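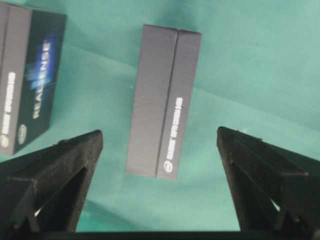
Slide 1: Gray box, upright on green cloth.

Starting a lending library of things
Speaker notes, May 7, 2023

Opening (2 minutes)
Thank the Prumau branch for the room. Say where the restrooms are. Questions at the end, except for words people don't know, which they should ask about right away.
I helped set up the lending library in Gittins and have worked the desk there for three years. We lend tools, kitchen equipment, camping gear and small electronics. Tonight is mostly about the parts I would do differently.

Slide 2: Where we started
One shelf in a church hallway. A paper notebook. Most of the first items were duplicates people had in their garages, so we had five cordless drills and no ladder.
We spent 4000 dollars the first year. More than half went to insurance. Get the insurance quote before you sign for a space. We did it the other way and had to renegotiate.
Show of hands: who has a space already?

Slide 3: What people borrow
We have 200 members now. In November we made 114 loans. Carpet cleaner, folding tables, pressure canner, tile saw, projector. The carpet cleaner has a waiting list all year.
What sits: bread machines, exercise equipment, anything with a missing manual. We stopped taking bread machines.
Somebody will ask about sewing machines. They go out often but need servicing twice a year. Budget for it.

Slide 4: Software
We use Bunik. It does reservations, reminders and late fees, and it prints labels. Gernia is the one our neighbors across the river use, and it handles deposits better. Either is fine. Export your member list every month and keep a copy somewhere else.
Don't read out prices, they change. The links are on the handout.

Slide 5: Returns
92 percent of our loans come back on time. The reminder two days ahead made the difference. The fines did very little, and we dropped them for anything under a week late.
Check every item at the desk while the borrower is still standing there. Plug it in. Count the attachments out loud against the card. It takes four minutes for a drill and ten for a tent.
Tell the tent pole story if there is time.

Slide 6: Bins and small parts
Loose parts are where we lose the most. Every item with more than two pieces gets its own bin, and the parts list goes on the outside.
Clear or frosted plastic, so the desk can tell whether there is anything inside without lifting it down. A lining keeps metal pieces from rattling. Pick one size of bin and stay with it. We bought three sizes and they don't stack.

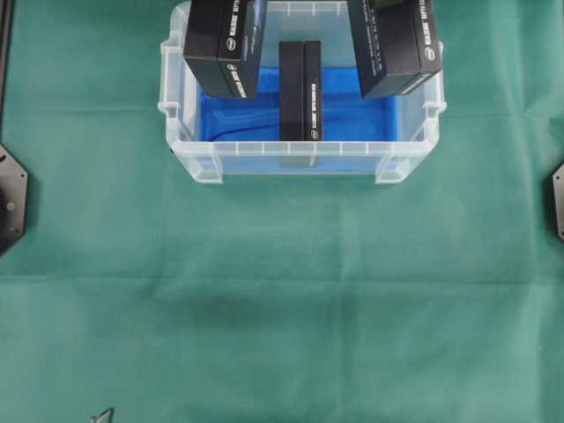 Slide 7: Staffing the desk
Two people per shift, three-hour shifts. One checks in and one checks out. We tried single shifts for a summer and the line went out the door.
Write the opening and closing steps on one page and tape it to the desk.

Slide 8: Questions
Repeat each question into the microphone. If it's about liability, send them to the handout, page 3.
Handouts are by the door. Sign-up sheet for the Gittins visit goes around now. Leave the room by nine.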